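May 26, 2021

Posted by the second horn

Search this site
Enter keywords
Go

First full rehearsal since October. We were in the hall at Polance, spread out so far that I could barely hear the bassoons. The horns were put at the back left, under the balcony, where everything arrives late. I had to watch the stick the whole time and ignore my ears.

We started with the slow movement of the Idness suite. My part is mostly long notes under the clarinets, and my lip gave out well before the end. I have been practicing at home every day, but playing alone in a bedroom does not build the same stamina. You stop when you are tired. In a rehearsal you keep going until the conductor stops. By the second run I was leaving out the low octave and letting first horn carry it.

After the break we read through the new piece by the Javier Quartet's composer, the one written for quartet and small orchestra. It is hard to count. There are 175 bars of changing meters before the horns have anything that could be called a tune, and I came in wrong 2 times. So did the trombones, so I felt less bad. I marked my part in pencil and will go over it with a metronome tomorrow.

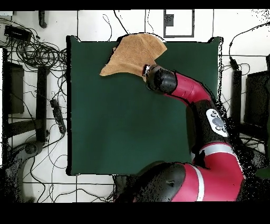

Tan cloth on the green mat.

The horn itself is not in great shape. The third valve is slow and I think the rotor needs to come out and be cleaned properly. I oiled it at home last night and it was fine for half an hour, then it stuck again in the loud section. Vokero Brass can take it next week. They quoted me 70 dollars for the valve and more if the slides have to be pulled. I will use the old single horn until it comes back. It is stuffy in the high register but it works.

The concert program is settled now. Suite first, then the new piece, then the dances after intermission. The hall seats 1646 but they are selling fewer than half of those, with empty rows between. I would like it to be fuller. Still, I have missed playing for people, even a thin crowd.

Drove home with the windows down. Ate cold rice standing up. Lips sore, left shoulder sore from holding the horn up off my knee. Long tones only tomorrow morning, then the counting. Need to buy valve oil and a new pencil.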